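Trastell Facilities Forum > Shared Spaces > Welcome Table Arrangement
Topic: Layout of the small goods table, request for comments

F_Kyriakidis
Posted Monday, September 4, 2023
Members of the Shared Spaces group are asked to comment on the layout of the small goods table before the new guidance is issued. The present guidance dates from the move out of the Nikolaidis building and was written for a shelf, so several of its instructions no longer apply.

The proposal is as follows. Small cartons and packets are to be kept on the clear tiers toward the back of the table. The blue basket is to stand beside them and remain empty until a person begins to collect items. Bottles and taller boxes are to be kept apart from the tiers.

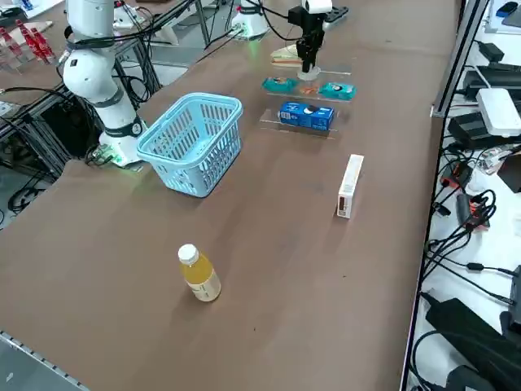
The guidance would also state that visitors take no more than 2 items each and that the basket is returned to the same position after use. Comments on the wording are welcome, as are objections to the layout itself.

T_Amarasinghe
I support the use of the clear tiers. Labels can be read without lifting anything, and restocking takes less time. I do not support leaving the bottle out in the open. A bottle of liquid should have a fixed place with a raised edge around it, particularly on a table where people reach across to the back.

iulian.pop
I must disagree with the previous member. A raised edge is one more item to clean, and the bottle is small. The more serious matter is the narrow white box. The guidance should say whether it is to lie flat or stand on its end. At Erkitz we required every tall carton to lie flat, and the number of complaints about fallen goods went down within the month.

M_Kouris
With respect, a box standing on its end takes up far less of the table. I would leave it upright and move it away from the front. My own concern is with the tiers, where the blue carton should have the front position.

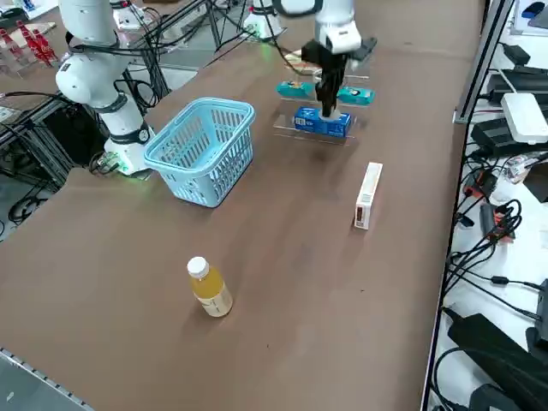
Blue carton on the lower front tier, teal boxes on the upper tier.

I would ask that this order be adopted as the standard. The blue carton comes first for the visitor, and the two teal boxes remain visible behind it.

T_Amarasinghe
The order is acceptable to me. I would add that the flat goods behind the stand are difficult to reach and should have a place of their own. Several of our visitors are seated when they use the table.

trinidad.estrella
I can confirm the point about reach. The Hustlow site received 36 written comments on its table last year, and the depth of the table was mentioned more often than any other subject. I would prefer that the entire stand be brought forward and the basket placed to the side – the left side is suitable.

iulian.pop
If the stand is brought forward, there will be no room in front of it to set down a filled basket. I do not consider this an improvement.

F_Kyriakidis
Thank you for these comments. The tier order proposed by Mr. Kouris will be entered in the draft. The position of the stand and the treatment of the narrow box remain open, and members may continue to comment on both. Mr. Amarasinghe is asked to send a proposed wording for the bottle.

T_Amarasinghe
I will send the wording by the end of the week.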